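Pellero Tabletops: README

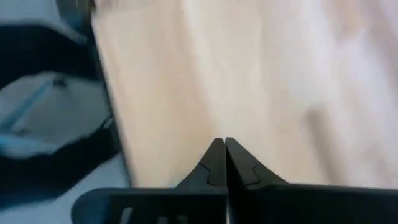
Sample view, pale wooden surface with a dark object off to the left.

Hello, and thank you for taking the time to read this before you open the folders. Pellero Tabletops is a collection of short clips of tables and the everyday things people leave on them or near them. Huia Sutcliffe started it in March because she wanted to know how different a plain wooden surface can look from one hour to the next, and it has grown a good deal since then.

What is in it

There are 248 clips and 3,020 stills taken from them. The clips come from two rooms, which we call Gillham and Cosgrove after the streets they look out on. Gillham gets the strong afternoon light and Cosgrove is dimmer and, I have to say, a nicer place to sit.

How it is laid out

clips/ the full recordings, sorted by room
stills/ single images, named after their clip
notes.txt one line per clip, typed up by Digby Mudgway
surfaces.csv surface color, light and blur for each still

About blur

We kept the blurred stills. In the surfaces file, "blur" runs from 0 (you can follow the grain) to 3 (the grain has gone to streaks). If you only want the crisp ones, filter for 0 and you will have about 600 left, which is still plenty for comparing wood tones.

Things to watch for

Color names are by eye. Digby writes "cream" where Huia writes "beige," and we have only gone back and matched them up for the Cosgrove clips. Bags, straps and other soft dark things are all tagged "soft item" when we couldn't agree on what they were.

Corrections are very welcome! Please give the clip name and send them to Huia, who goes through them on Friday.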